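Planning an away day at Gorkier: how early, and where do you stand?

Posted in Non-League Travel, Jan 16, 2026

Hello all. I've been following Burnska home and away for a few seasons now, and with the cup draw sending us to Gorkier for the first time I thought I'd ask the people who know the ground. We're going as a group of 4, two of us in our sixties and one youngster who has only ever been to our place, so I'd like it to be a nice day out and not a mad dash.

The club website says the capacity is 1,285, but I've read on another forum that one side was closed in October while they sorted out the terracing, and I can't find anything that says whether it opened again. Does anybody know? If that side is still shut I imagine it gets tight behind the goals, and my knees aren't what they were, so I'd want a rail to lean on at the very least. We're happy to pay the extra for the stand if seats can be had on the day.

The other thing is the journey. It's 219 miles for us door to door, and I was planning to leave after an early breakfast, stop once on the way, and be in town with a good couple of hours to spare. 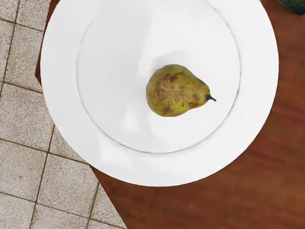 I know some people like to turn up five minutes before kickoff, but half the fun for me is walking around a new ground while it's still quiet, reading the boards, buying a program and having a chat with whoever is on the gate. (I've kept every program since I started, and my other half would like them out of the spare room, but that's another thread!) So if the turnstiles don't open until an hour before, I'd love to know, and I'd love to know where to pass the time if so.

Last one, I promise. Is it cash only at the gate? Our last two away trips were one of each, and at the cash one I had to borrow from a stranger, who was very good about it. Any tips on parking would be welcome too. Thank you in advance, and good luck to whoever you support, unless it's Gorkier, in which case good luck after the cup tie.

burnska_til_dusk

Oh, and does anybody know whether they segregate for cup games? Our lot are a friendly bunch, and we usually end up swapping ends at halftime along with everybody else.

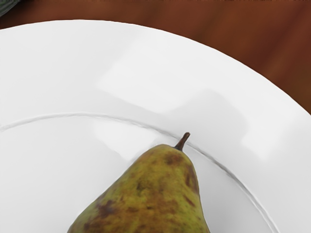 TouchlineTerry
No segregation when we played there in the last round, and I'd be surprised if they brought it in for you. We swapped ends at the break and so did most of the home crowd, all very good-natured, with a bit of a traffic jam by the tea hut. The far side was open again by then, or most of it was. There was still a bit of tape across the corner nearest the clubhouse, but you could stand anywhere along the middle and there's a good solid rail the whole way. That's where I'd put your two senior members, as long as it isn't raining, because there's no roof on that side at all.

Seats in the stand are first come, first served. You pay at a little table as you go up the steps, and it wasn't much on top of the standing price. Sit toward the back if you can. From the front rows the dugouts are right in your way and you miss everything that happens down the near touchline, including, in our case, the only goal of the game. I heard it, anyway.

They took cards at the main turnstile but the program seller was cash only and so was the raffle. Bring some coins.

Have a lovely time, it's one of my favorite grounds in the division and I hope the youngster enjoys it.

wandering_end
Park at the school. Don't park on the lane, you'll never get out.

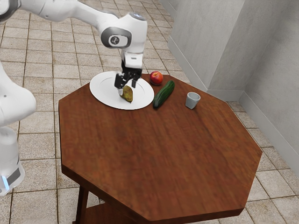
hopper_in_the_rain
Forum Moderator, Grounds and Travel

Welcome, burnska_til_dusk, and what a good draw for you. I've been to Gorkier more times than I can count on my fingers, so let me add a few things to what Terry has said, which all matches what I remember.

Gates for league matches open an hour and a half before kickoff. For cup ties they've sometimes gone earlier, so I'd send the club a message a few days ahead. They do answer, though it can take them a day or two. The clubhouse has its own door on the street side and is usually open well before the turnstiles, so you can sit in the warm and look at the old team photos. There's one whole wall from the years when they shared with Nwankwo, before that ground was sold, and if you ask at the bar you'll generally get the story of the last match there whether you have time for it or not.

On crowds, I wouldn't worry too much. A normal league gate is over 200, and even if you bring a good following there'll be room to move. The one time I've seen it properly full was the derby with Brirnier, and that was a holiday fixture.

The school parking lot is the right answer, as above. It's a ten-minute walk, flat all the way, and there's a bench halfway along if the knees need it. Go in by the second entrance, as the first one is bus only and they do check.

I'd leave home half an hour sooner than you're planning, too. The last stretch of road into town is single lane and you only need one tractor.

Do come back and tell us how you got on. We like a match report on here, even a short one, and I'd be glad to hear whether they ever took that tape down.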